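Workshop tips: recording good examples for a learning robot
Lorenz Tanner, Narolcombe workshop pages
Last updated March 31, 2026

A few of you have written in since the Barkden open day asking how we go about collecting examples, and whether there is a knack to it. There is, a bit, though most of it is the same sort of good housekeeping you would use for baking or for sorting out a shed. I have put down what we do here, in no very strict order, and you are welcome to take what suits you and leave the rest.

Before you switch anything on

Decide what the job is and write it in one plain sentence on a card. Ours for the spring was "pick up the soft thing and put it in the tray", and we pinned it up where whoever was driving the arms could see it. If you find you need a second sentence, you probably have two jobs, and they will be much happier kept in separate folders.

Wipe the table down, and do it again after lunch. Crumbs, bits of thread and curls of tape all end up in the recordings, and while a few won't hurt, a table that gets steadily grubbier through the day gives the system something to notice that you never meant it to. We use a barely damp cloth and then a dry one. Please don't use spray polish. It leaves a shine that comes and goes with the daylight, and fingertips skid on it.

Have a look at your cables as well. Move each arm slowly through its whole reach by hand or at the lowest speed, and watch for anything that pulls tight or catches on the table edge. A soft hook-and-loop tie is kinder than a plastic one, and you can undo it when you change your mind, as you certainly will.

Choosing things to pick up

Start with something light that doesn't mind being dropped. Sponges are lovely, so are rolled socks, and a small beanbag is about as forgiving as anything gets. Save the glasses and the full bottles for May, or whenever your drivers have stopped gripping the controls as if they were on a fairground ride.

Once you are comfortable, bring in awkward shapes. A neat block teaches the system about neat blocks, and there aren't many of those in a kitchen cupboard. Packing foam, crumpled bags, a glove stuffed with another glove – all of these sit differently every time you put them down, and they lean and wobble when touched. Keep them in a box with a lid so they don't wander off to be used as actual packing, which has happened to us twice. 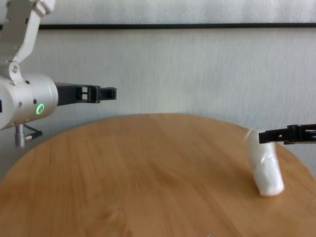

Two-armed picking wants a little extra patience, and the best habit I know is to give one arm the work and let the other wait its turn. Agree beforehand which is which, and say it out loud at the start of each run. Park the waiting one with its fingertips closed and well clear of the tabletop, as the left-hand gripper is, and bring the other in low and level towards the object. Tall, light pieces are the ones that catch people out. The white lump under the right-hand gripper is blurred with movement while the jaws are still at its top, and a piece like that is best approached at half your usual speed, with a small pause just before you close. If it shifts, let it settle, then carry on from wherever it has ended up. Don't reach in with your hand to straighten it! A recording in which the driver copes with a nudge is worth keeping, and one with a helpful sleeve in the middle has to go.

Varying things without making a muddle

Change one thing at a time, and change it often. We do a batch of 40 runs, then turn the object round or shift the tray, and then do another batch. Lema, our sister group over at Cidelbridge, prefer to change something after every single run, and their results are every bit as good as ours, so it may come down to temperament. I like a batch because it gives me a natural place to stop and put the kettle on.

A round table needs a bit more thought than a square one, as there are no corners to measure from. Stick a small paper dot underneath the rim on the side nearest the driver, and you can always get the table back to where it was after somebody has swept under it. If yours has a strong grain, turn it a little between batches so that the pattern isn't always in the same place.

Do some runs with the blinds up and some with them down. It feels fussy, but it takes no time at all, and you will be glad of it when the clocks change.

What to keep and what to throw away

Keep a notebook next to the controls and jot a word or two after each run: fine, slow, slipped, rescued. Do it straight away. I once left it until the end of the afternoon and had 59 recordings to sit through with a cold cup of tea, trying to remember which ones I had been pleased with.

Slips are not rubbish. If the object fell and the driver picked it up again calmly, keep the run and mark it "rescued". If the driver sighed, stopped and walked off, throw it out. For our first proper set we made 283 runs and kept 200 of them, and I would now say we were a little too strict, particularly with the slow ones.

Looking after the driver

Forty minutes is plenty in one sitting. After that the movements get jerky, and the system will learn your jerkiness as faithfully as everything else you show it. Swap over, have a stretch, and let the next person do a few practice picks before you start saving again. A chair with arms helps enormously, and so does a cushion under the elbows.

It is well worth having more than one driver, too. Everybody has their own way of reaching for things – I come in high and drop down, which my colleagues find maddening – and a mixture of styles does the finished set good.

Packing up

Copy the day's recordings to a second drive before you go home, and put the task card in the same folder as a photograph or a typed note. Bring both arms back to their resting position, wipe the fingertips with a dry cloth and check the rubber, if yours have it, for splits. The odds and ends go back in the lidded box, and the notebook stays on the shelf by the door.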